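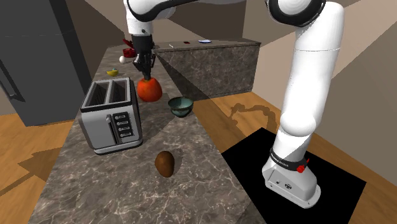
The Bell Comes Home to Varthorpe

18 January 2022

It left in a cart under a pile of hay. It came back in a crate with foam corners and a customs form in two languages.

The Varthorpe bell, bronze, small enough for one person to carry if that person has a strong back, is in its own town again after 300 years in somebody else's. Ridora had it. Ridora never quite said how it got it. A war, a debt, a bishop with sticky fingers, take your pick, the town has a version for each.

The handover took less time than parking. Two signatures, a short speech, a longer speech, coffee. Then the crate went up the hill to the chapel museum and people stood in the slush outside waiting to be let in. 500 tickets for the first day. Gone before lunch.

What they get for thier ticket is a single room. Gray walls. The bell hangs at chest height from an oak beam, clapper tied off with cord. You can walk all the way round it. There's a crack near the lip, old, filled once with the wrong metal and left that way. The inscription runs around the shoulder and half of it is worn flat. The town's name is in the half that survived, and that was most of the argument.

Most, but not all. Ridora's museum held for years that a name on a bell tells you where it was meant to go, not who owned it. Fair point, legally. What moved things was a ledger from the Ruotsalainen foundry, found in a box of seed receipts. One line. Bell cast, paid in full by the parish of Varthorpe, delivered. After that the letters got shorter and friendlier.

Not everyone in Ridora is happy. The bell was on the school trip route there, generations of kids rubbed it for luck, and the bright patch on the side is their doing. Varthorpe has agreed to lend it back every July for the summer fair. A plaster cast fills the gap the rest of the year. It looks fine. It sounds like a flowerpot.

Lundness is watching closely. Its museum has 2 carved church doors that a village across the water would like returned, and no ledger has turned up for those yet.

Will it ring? The museum says no, the crack won't take it. The parish says once, softly, with a padded mallet. They are are still talking.

Chapel museum, top of the hill, closed during services. Wear boots.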